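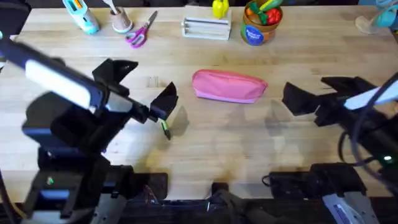 My second coat stayed tacky for days, so how long am I really supposed to wait between them? writes Sille Baldursdóttir.

We get that one often enough that we have rewritten this whole section of the guide, and we hope the new version saves you a phone call (although we do like the phone calls). The short answer is a full night between coats, and longer if the room is chilly. A coat that stays sticky has almost always gone on too thick, and the note under step 7 tells you how to rescue it.

Section 4. First oiling of your Plendach worktop

Your Plendach top leaves us sanded but unfinished, and it needs three coats of Plenditura oil before you put it to daily use. Set aside a weekend if you can. None of it is hard work, and most of the time you will be drinking coffee and waiting for things to dry.

What you need: one can of Plenditura oil, a fine sanding pad (part 778 in the accessories bag), a stack of lint-free cotton rags, a metal bucket with a lid, and a decent lamp you can move around.

1. Let the top rest in the room where it will live for two days, unwrapped, lying on the battens that came in the crate. Turn it over once a day. Wood from a cold truck needs time to settle down, and so do most of us.

2. Check the label on the underside. If the number begins with 2609, your top was cut for the older Geum frame, and you should read Section 3 again before you screw anything down.

3. Sand lightly along the grain with the pad. You only want to take off the fuzz. Go over the end grain twice, and don't forget the underside.

4. Vacuum the dust, then wipe with a barely damp rag and let the wood dry completely.

5. Stir the oil. Please don't shake it – the bubbles end up on your table. Pour a small puddle in the middle and work it outward with a rag, first across the grain and then along it.

6. Wait 20 minutes. Wipe off everything the wood hasn't taken in, using a fresh rag, until the surface feels smooth and no longer wet under your palm.

7. Turn the top and oil the underside and the edges in the same way. Leave it overnight, propped on the battens.

Note: If a coat is still tacky the next morning, put a few drops of fresh oil on a rag, rub the sticky patches until they loosen, and wipe them dry at once. Then give it another night with a window open.

Caution: Rags soaked in oil can heat up and catch fire by themselves. Put them in the metal bucket, cover them with water, and close the lid. Never leave them in a heap, and never stuff them in a kitchen trash can.

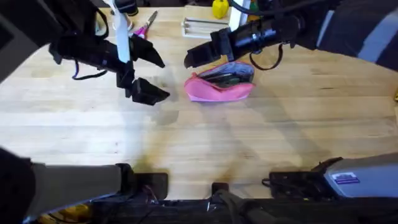
Photo courtesy of Skurnport

8. Repeat steps 5 to 7 for the second and third coats. The end grain may ask for a fourth, and you should feel free to give it one.

9. Mount the top on the frame once the last coat is dry to the touch. You can set light things on it right away, but the oil goes on hardening for up to 42 days. Until then, use a trivet under pans and mop up coffee, wine and beet juice as soon as they land.

Note: Small knots and changes of color from one plank to the next belong to the wood. They usually deepen a little with the first coat.

For marks that turn up later, and for the yearly re-oiling (we do ours in June, with the doors open), go on to Section 5.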